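Keep the Box on the Table

Snacks belong in one open box on the dining table. I have lived with 21 kitchen cabinets' worth of advice, and most of it says to hide food behind doors. We forget what we hide. Packets go stale at the back of a shelf.

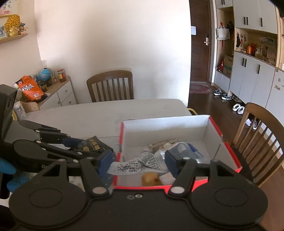 A box with no lid fixes most of this. Small packets go in first, odd shapes on top, and when it is full you stop buying. Mine gets sorted every 9 days. It takes a few minutes.

Yara Hamdan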